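4.2 Swapping the gripper and the camera

I'll be upfront that this part of the study started as an argument. Marcelle Tessier was sure our grasp failures came from the controller, and I was just as sure they came from what the policy could see. So we ran both of our favorite suspects against each other in the same simulated living room, with the same starting poses and the same random seeds, and let each setup have 200 episodes.

The two controllers are Rodolano, which sends joint targets at a fixed rate, and Vellau, which works in gripper space and leaves the joints to a solver. We also had two views to pick from: a wrist view that looks out past the fingers, and a body view that takes in the arm and a good bit of the room. We kept the parallel-jaw gripper for everything in this section (the Divley fingers get their own turn in 4.4, and they're a whole other headache).

My worry about the wrist view was simple. When the arm swings up and away from the furniture, there can be very little left to look at, and the policy has to decide where it is from whatever happens to be on the wall. Figure 3 is the kind of view I kept bringing to our meetings.

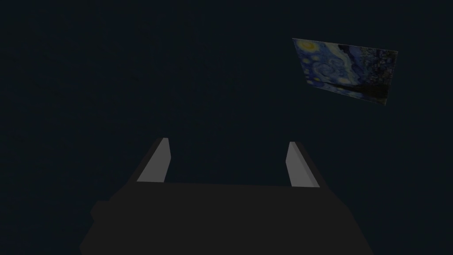 Figure 3. Wrist view in simulation, with the jaws open and empty. The Starry Night print is the only colorful thing in view against a near-black background.

You'd think a view like that would be hopeless, but Rodolano handled it better than I expected. It doesn't need to know much about the room to carry on with a motion it has already started, so it just keeps going until something useful comes back into view. Vellau was fussier. With wrist images only, it tended to stop and make lots of tiny corrections, and the solver would sometimes flip the elbow on the way. Over the 200 episodes, Rodolano with the wrist view finished 162. I had bet Marcelle a lunch that it wouldn't come anywhere near that, and I paid up.

Then we switched to the body view and things got more interesting. The policy now had the arm itself to look at, along with the floor and the cabinet, and the two controllers ended up a lot closer together. Vellau stopped hunting around so much. Most of the elbow flips went away too, and I really didn't see that coming – I had assumed they were purely a solver problem. 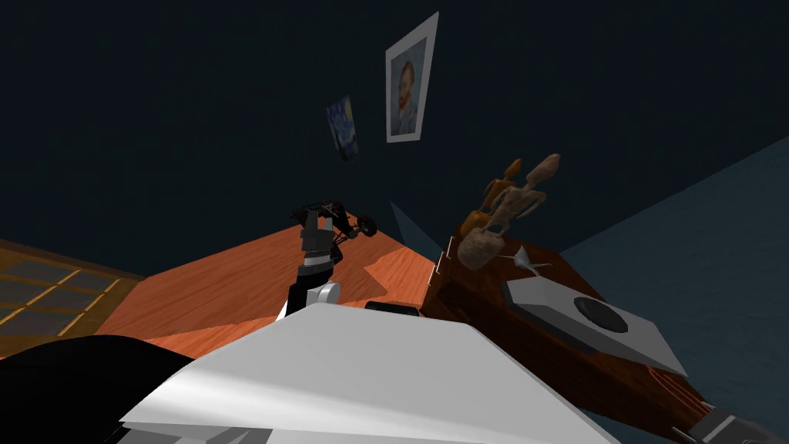

We scored an episode as a success only if the object was still in the jaws 2 seconds after the arm came to rest. That rule sounds picky, but our first version counted a grasp as soon as the fingers reported contact, and it let through a bunch of cases where the object slid right out again. Huệ Tạ caught this while going through the December logs, and we reran everything with the stricter rule. None of the older numbers are used in this paper.

The body view has its own trouble, of course. The arm can block the very thing it's reaching for, and a steep camera tilt makes it tough to judge depth near the furniture. We tried the depth correction from our earlier Kılıçarslan setup, which helped on the far side of the workspace and made things a little worse up close. I don't have a good explanation for that yet. My best guess is that the correction was tuned with the camera sitting much more level, but we haven't tested it on its own.

For the combined runs we fed both views to the policy and trained it on 844 demonstrations, leaving the controller settings alone. Marcelle still wanted to retune the Vellau gains first – we agreed to do that separately and report it in 4.3, so that the change in cameras wouldn't get mixed up with a change in gains.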